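Towing equipment: changes to the Drekis coupling range

Members who order trailer fittings through the Barkdale depot are advised that the Drekis range of drop-forged couplings will replace the present Perrin stock from September. The new couplings fit the same drawbars and use the same bolt pattern, so no drilling is needed. Locking pins are sold separately under part number 1438.

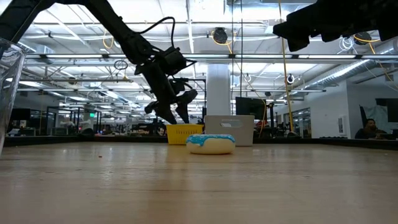
One member wrote to ask whether Perrin couplings already in service would have to be changed as well. They will not. Spare handles and springs will be held at Barkdale for as long as the supplier continues to make them, and existing fittings may be used until they reach the wear limit marked on the gauge.

Fixing bolts should be tightened to 150 Nm and checked again after the first 30 miles. The coupling head must be greased before use - the parts leave the forge with a light protective oil only, and this is not a lubricant. 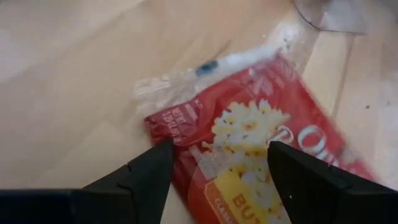
Barkdale members' newsletter, parts and fittings

Orders received by Tuesday will be sent with that week's delivery to Astodberg. Please state the drawbar size and the plated weight of the trailer on the form, as incomplete forms will be returned.
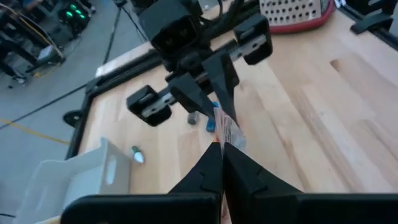
Depot opening hours

The Astodberg counter will open at 11 am on delivery days. Collections must be signed for, and old couplings may be handed in for scrap at the same time.

This site uses cookies to remember your newsletter preferences. Accept | Manage settings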